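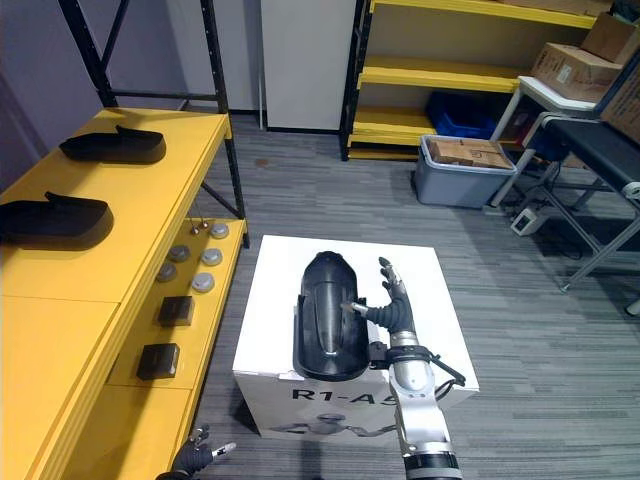 A black molded shell on the white R1-A5 box, grey striped carpet below.

Second Progress Report to the Bilgin Fund
Skitside and Zallside Reuse Exchange
Prepared by Fraser Rankin, 8 April 2021

Where we are

The Exchange takes in things people no longer want and passes them to people who do. In our application I described this as "simple." I would like that word struck from the record.

Since the last report we have taken in 2,849 items and passed on most of them. Kitchenware leaves fastest. Children's bikes would leave faster if they arrived with both pedals. Exercise equipment arrives in January looking hopeful and comes back in March, often from the same address. I have asked our front desk to stop greeting it by name.

Membership stands at 122 households, which beats the target in the grant agreement. A good share joined after the Zallside newsletter told readers we were giving away free pianos. We had one piano. It was free in the sense that you had to move it.

The catalog

The Akus catalog went live six weeks behind schedule. Part of the delay was the software and part was me, as I insisted on a category called "Other" and then watched it swallow a third of the stock. "Other" has now been split into "Household Other," "Garden Other" and "Other Other." The last of these is under review.

Members can reserve items from home, and reservations now account for more pickups than walk-ins do. Anything left unclaimed after 10 days goes back on the shelf. We send two reminders first. The replies to the second reminder are sometimes colorful.

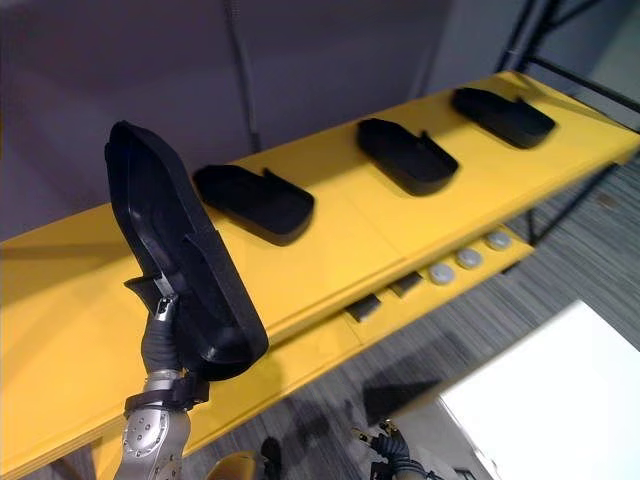 Black shoe-shaped trays in a line on the yellow shelf.

Repair evenings

Lamps, toasters and zippers remain the core business. Our sewing table has a waiting list and our electronics table has a smell, now traced to a bread maker. Bread makers are accepted only when empty.

We had planned a furniture evening for Skitside in the winter, but the hall's heating gave out and wood glue has opinions about cold. It will run in May, when the glue should be more cooperative.

Money

We are $410 over on transport and under by rather more on printing. The van needed a new alternator. The printing line is healthy only because the leaflets were never printed; the proof had Zallside spelled three different ways, one of them on the map. With your agreement I would like to move the difference from printing to transport and leave the rest of the budget alone.

Still to do

Opening hours at Zallside need to be longer. People who work all day have pointed out that we close at four, and they have a point. We are trying one late opening a week through the end of the grant period.

The safety check on donated electrical goods is written down at last and taped beside the intake desk. The member survey has gone out. Early returns ask for more parking, more bookcases and less "Other." I will send the full results with the next report, along with the receipt for the alternator.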